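2021-05-29 – Todorova grasp planner, deformables log

Entry by F. Jibrin. The contact estimator was rerun on the bed sequences with the window reduced from 8 samples to 5. Edge grasps on the fleece jacket remain the reference case for label review.

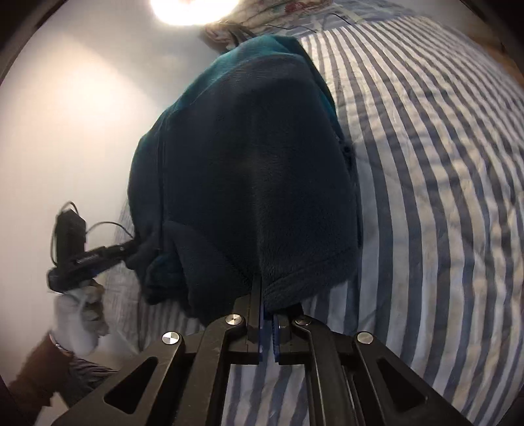

Jacket, lower edge held between the finger pads.

B. Sani reports that the segmentation mask merges dark fleece with the gripper plates near the fingers. The blanket is the harder case – its navy checks are close to the plates in color.
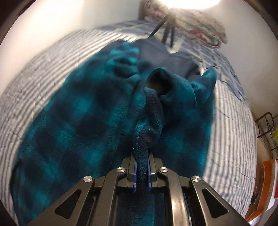 The mask threshold therefore stays at 200 until A. Ibrahim has reviewed the merge errors. Branch not yet merged to Brovora.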